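Collecting demonstrations in a public hall: how I do it

Posted 9/26/26 in Robots, Data collection

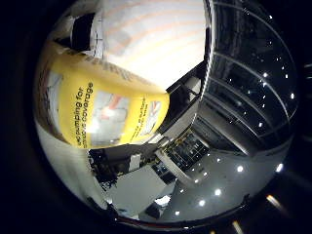
Wrist footage is most of what my little learning system ever gets to see, so the place where I record matters nearly as much as what I do with my hands. After months of working at one table in one room, I've started going out to big, bright, busy buildings and recording there instead. A fisheye view like mine takes in an awful lot at once: a great big yellow banner with dark lettering, a wall of dark glass covered in little points of light, and a pale floor with round reflections of the lamps in it. All of that goes into the training set along with the task, and I want it to. My older set, the one I call Zitau, had the same beige wall behind every single example, and the policy I trained on it fell to bits the moment I moved the table.

So here's how I go about a session now. I'm assuming you've already got a gripper with a camera at the wrist and some way of saving the video together with the gripper opening. If you haven't, sort that out first and come back!

What I take along

One gripper, charged. One spare battery, also charged (I have turned up with two flat ones, and it's a long bus ride home). A folding table if the building will let me have one, a bag of objects, a lens cloth, a roll of low-tack tape and a paper notebook. I've tried keeping notes on my phone and I always end up answering messages.

The objects live in a cloth bag I named Starketti, after a spaghetti jar that used to be the hardest thing in it. At the moment it holds cups, a sponge, a few small boxes, two lids and a bicycle bell. Pick things you can replace. You will drop them.

Before you record anything

Ask permission, and ask early. I write to whoever runs the building and explain that the camera has a very wide view and will pick up people walking past. Some places say yes straight away, some want me there before opening, and one asked for a sign on the table, so now I always bring a sign.

Then lock your exposure. This is the one I got wrong for ages. A hall with a washed-out white ceiling on one side and dark glass on the other will send automatic exposure up and down like a yo-yo every time you turn your wrist, and the object in your fingers goes from grey to nearly black and back again. I point the gripper down at the table, let it settle, lock it there and leave it alone for the whole session. The ceiling will blow out. Fine, let it! Nothing I want to pick up is on the ceiling.

Wipe the lens. Record ten seconds of nothing in particular, play it back on the laptop, and look at the edges as well as the middle. If there's a thumbprint you'll see it as a soft patch that travels with the picture.

Step 1: the mapping lap

If your software works out the camera's position from the video, as mine does, you need a slow wander round the space first. Hold the gripper at chest height and move it as if you were carrying a full mug of tea. Tilt it, turn it, let it look up and down, then bring it back to the table and finish where you started.

Printed things are lovely for this. Posters, banners, signs, anything flat with crisp edges that stays where it is. Shiny floors are the opposite -- the reflections slide about as you move, and the tracker may decide that they're solid points and get thoroughly confused. In a place with a glossy floor I make sure there's plenty of wall in view during the lap, and I put a few strips of tape in odd patterns on the table top as well.

Step 2: the demonstrations

Choose one task and write it in the notebook as a single sentence. "Put the cup on the lid, handle facing me." If it won't fit into a sentence, it's two tasks.

Start every example with the gripper open and the object somewhere in view. Do the task at an easy pace, let go, back away, stop. Between examples, move something. I shift the object, or the lid, or my own feet, and every so often I turn the whole table a bit so the background changes too.

My target is 300 good examples for a new task, and in a public hall I get about 74 in a morning before my wrist complains. That means several visits, and several visits is good for the data anyway, with different light each time. Please don't try to cram it all into one heroic day. I did that in May and the last hour of it was rubbish, all rushed grabs and clipped endings.

Leave some mistakes in, by the way. If I fumble a pick and then recover, I keep it and put an F in the notebook. If I fumble and give up, it goes in the bin. Willy Verschueren, who lends me his workshop for the actual training runs, thinks I should keep the failures as well in a separate folder, and he may be right, but my disk is full.

Step 3: sorting

Same evening, if you can bear it. I go through everything in a small viewer I wrote called Jullimell (it's ugly, please don't ask for it yet) and check each clip for these:

Did tracking hold all the way through?
Is the object in view at the grasp?
Does the gripper opening line up with what the fingers are doing?
Is anybody's face close enough to recognise?

Clips with faces get blurred or dropped. Clips with a tracking jump get dropped, always. I used to patch them by hand and it was a miserable way to spend a night.

Step 4: the split

Hold back entire locations for testing. If you shuffle all your clips together and take a random slice, the test set will be full of places the model has already seen, and your score will look marvellous and mean very little. I keep one building completely out of training, and it's the number from that building that I write on the whiteboard.

My current set, Lévesque, is heading for 2,000 clips over all its tasks. The sponge is going well. The bicycle bell is not, mostly because the gripper squashes the lever and rings it every time, and then people come over to see what's going on.

Next on my list is a version of the cup task with two cups on the table, one of them in the way. I'll put up the notebook pages when I've got enough clips to train on.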